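The Long Way Around to Supper

193 shares | 16 comments

My grandmother believed you could tell everything about a household by how long people stayed at the table after the food was gone. At her place in Batside that could be two hours on an ordinary night and closer to four if somebody had brought a pie, and I don't remember anyone ever being told to hurry up and clear.

I thought about her a good deal last October, when I spent a week visiting the supper clubs that have popped up along the Serow valley (eleven miles of road, and more good cooks than you'd ever guess from the gas stations). The idea is simple enough. Someone opens up a home or a church hall or a back porch, the neighbors pay a little toward groceries, and everybody eats the same soup. Molefe, the oldest of the clubs, still keeps its guest list in a school notebook, and there are 794 names in it now, some of them written in by children who have since come back with children of their own!

I went expecting to write about the food, and the food was lovely, especially a bean stew I've tried to copy three times since without any luck. What stayed with me, though, was the slow part afterward, when the coffee comes out and the talk wanders off into roads and weddings and whose tomatoes got the blight.
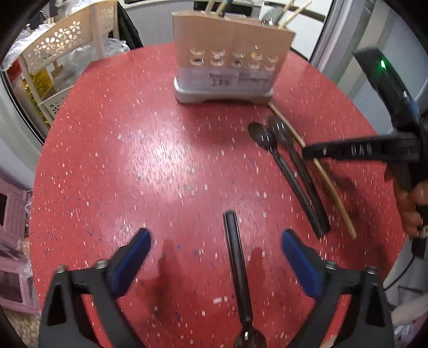

Gerrit Radebe told me he had eaten alone for most of a year before a cousin talked him into going, and that for the first month he left as soon as his bowl was empty. "Then one night it was raining hard and I had to stay," he said. "I've been the last one out ever since."

I heard some version of that at nearly every stop. At Zavura, the newest club, Pieter Van der Merwe makes a second pot of coffee at nine whether anyone asks for it or not, and people who swore they were leaving sit right back down. I was one of them, and it was past eleven when I finally found my coat.

16 comments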